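Gripper trial check, Gomer pair against the old Flutow set
Checked by: Kurniawati Hutapea
When: December, before the afternoon runs

1. Finger pads seated and not torn – OK
Pushed and wiggled both sides, no movement at all. I like these pads so much more than the Flutow ones (those used to peel if you looked at them funny).

2. Jaw opens and closes freely – OK
Lovely and smooth. The Flutow still catches halfway, so that one's a fail again, sorry!

3. Housing – OK with comment
Scuffs and a bit of dust, no cracks that I could find. Please wipe it down before it goes back in the case.

4. Vents clear – OK
Had a good look with the torch.

5. Marker cube tight on its mount – OK
Nipped up the screw on the second gripper. If tracking drops out, check this first and don't go fiddling with the controller settings like I did last time.

6. Straps and handle – needs another look
Fine for me, but my hands are small. Could someone with bigger ones try it for a full session?

7. Cycle count – noted
Gomer 889, Flutow 1670. Pads get swapped at 2000, so the Flutow is next, and I've only got one spare set left.

8. Camera view – OK
Pads meet near the middle of the picture, so I've left the mount alone.

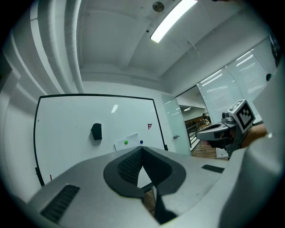
Item 8, view past the finger pads with the second gripper and its marker cube on the right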